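Reading time: 3 minutes
Last updated: December 16, 2020

From: Maham Niazi
To: Wotwood Orchard Share list
Subject: Re: Storing apples past New Year

Farzana Pirzada wrote:

> Half my share has gone soft already and the other half tastes of
> the onions it was sitting next to. Is there a trick to this, or
> are we all just pretending to like them by February? Also, does
> anyone still have the Zindberg notes on wrapping? My copy went
> out with the recycling.

Farzana, the onions are your trouble. Apples pick up whatever they live beside, and I once gave my in-laws a pie with a clear note of garage.

I've kept apples through the winter for six years now and have been wrong in most of the available ways. Cold is most of it. If your spare fridge will hold just above freezing, use it and ignore everyone with a theory about straw. Otherwise find the coldest corner of the house that doesn't freeze, put the apples in one layer, and don't let them touch. Newspaper is fine. Uzma Rana swears by the glossy inserts, but Uzma also swears by the Vuorinen, an apple with the texture of a wet phone book. 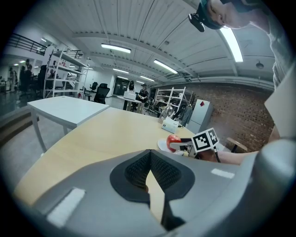

A red one on a small white plate.

On sorting: anything with a bruise or a missing stem gets eaten now. Be heartless. I used to save the handsome ones for company and put the dented ones at the back, where they quietly took the rest of the box down with them. Check every week or so, and use your nose first — a box going bad will tell you before you find the culprit.

Big apples go before small ones. Naveed Satti disputes this every winter and is welcome to do so again, at length, under a different subject line.

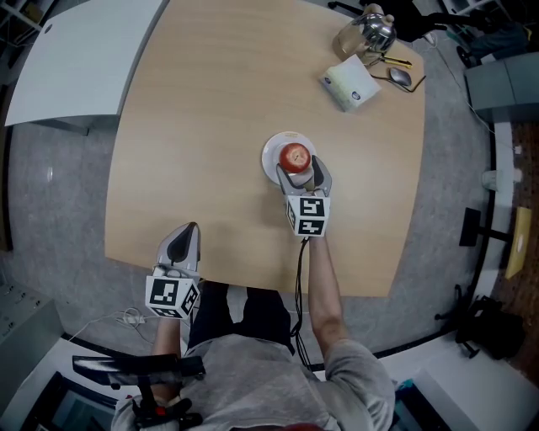
Apple at the table, kettle at the far end.

As for the Zindberg notes, I have them, coffee rings included, and will bring copies to the next pickup. They run long on wrapping and say almost nothing about humidity, so add this: if the skins wrinkle, the air is too dry. A loosely closed plastic bag with a few holes poked in it works. A tightly closed one gives you cider, though not the kind you'd serve.

The soft ones are sauce. Cut them up, put the lid on, add a splash of water, and give them low heat until they give up. Matero needs no sugar. Vuorinen needs sugar, lemon and forgiveness. Shazia Sandhu freezes hers flat in bags, and I've copied her ever since my last glass container split in the freezer. 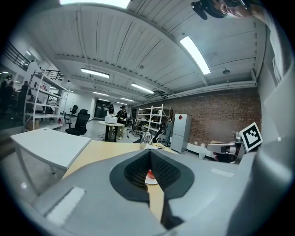

Clear glass jar on the wooden table.

If anyone has kept a Matero crisp into February without a second fridge, please write in. I'll believe you, but I'll want to know where you put it.

Maham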